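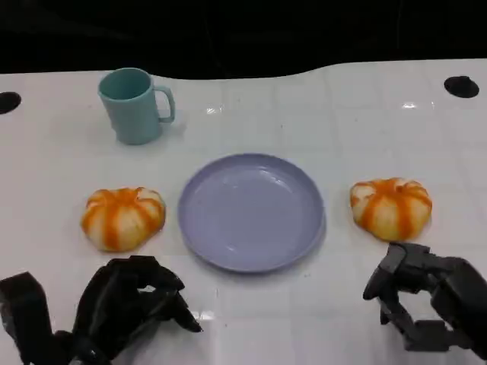
Posted by the owner, Brulleo | Tiltport | Kitchen & Front of House | Part-time and full-time

Okay, so I've been putting off writing this for most of August, mainly by telling myself I could keep covering the early shift on my own. I can't. I fell asleep on a sack of flour last Wednesday and woke up with the print of the sack on my cheek, and my sister took one look at me and told me to write the ad already. So I'm looking for a breakfast cook, and also for somebody to work the counter, and if you know a person who'd be good at either one, please send this along to them!

A little about the place first. Brulleo is a breakfast and lunch spot on Hunt Street in Tiltport, two doors up from the hardware store. I opened it with a secondhand griddle and a menu I wrote on the bus. We do eggs, hash, biscuits, a rice porridge that regulars get weirdly protective of, and a soup that changes depending on what I got a good price on. We have one long counter, a row of tables by the window and a patio that's great until the wind comes up off the harbor. We close after lunch every day and I have no plans to do dinner, ever, so please don't apply hoping to talk me into it (people have tried).

The cook job

You'd start at 5:30 in the morning. I know. I'm putting it near the top because the last time I advertised I had it way down at the bottom, and I had some very nice phone calls with people who hadn't gotten that far. The first hour is pretty quiet, biscuits and prep mostly, with the radio on. Doors open at 7 and from then until mid-morning it's eggs, eggs, eggs. Weekends get loud. You'd be on the griddle and I'd be next to you on everything else, or the other way around once you've settled in.

I'd love it if you've cooked on a line before, but I care a lot more that you can poach an egg without panicking and that you clean as you go. If you've only ever cooked for a big family, or at a camp, or in a church basement, tell me about it. My best hire so far had worked on a fishing boat, feeding a crew out of a galley the size of a closet, and was faster than me within a month. I'm still a bit sore about it.

You'll need a food handler's card. If you don't have one yet I'll pay for the class, and you can start while you're waiting for it as long as the county says that's fine (I'll check, the rules keep moving).

The counter job

This one starts at 6:45 and runs until we've wiped down after lunch. You'd be pouring coffee, taking orders, running plates, ringing people up and remembering that the guy in the corner wants his toast nearly black. The register is a Trokon, it's older than it looks, and it has one button you have to hit twice. I'll show you. No experience needed at all for this job, but you do have to like people before they've had coffee, and you have to be okay with carrying. There's a step down to the patio that gets everyone once.

We're swapping out our heavy white diner stuff for colored plates and mugs, a bit at a time, so for now nothing matches and you'll be setting tables with whatever came out of the dishwasher. I like it that way. A customer told me it looks like a yard sale and I've decided to take that as a compliment.

Both jobs

Pay is weekly and tips are split evenly across everybody on the shift, kitchen included. I'll give you the hourly rate in my first reply to you, before you come in, so you don't waste a morning finding out it doesn't work for you. After three months there's a $600 bonus, and after a full year it's $1,000. You get breakfast, you get lunch, and you can take home whatever soup is left. We close for a week in winter and I pay you for it.

Schedules go up two weeks ahead and I stick to them. I have kids, I know what a surprise shift does to a household. If you need every Sunday off, say so now and we'll see if it fits. I can't promise every request but I'd much rather know at the start.

Stuff that might put you off, and that's fine: the kitchen is small and hot in summer. Parking is terrible before the lot opens, so most of us walk or bike (there's a place to lock up out back). I sing. The walk-in door sticks. I'm also pretty picky about how the biscuits get folded, and I will show you more than once, and I'm sorry in advance.

How to apply

Come by after 2 in the afternoon any day but Monday and ask for the owner, or drop a note through the mail slot if we've already locked up. You can bring a resume if you have one, but a few lines on paper works too: where you've worked, when you can start, which job you want, and what you like to eat for breakfast. I do read that last part! If it sounds like a match I'll ask you in for a paid trial shift, four hours, and you'll get cash at the end of it whether or not we go any further.

I'd like to have both people started before the fall festival, when the whole street fills up and the line goes past the hardware store. If you applied last spring and didn't hear back, please try again. I lost a folder when the back sink overflowed, and I felt awful about it.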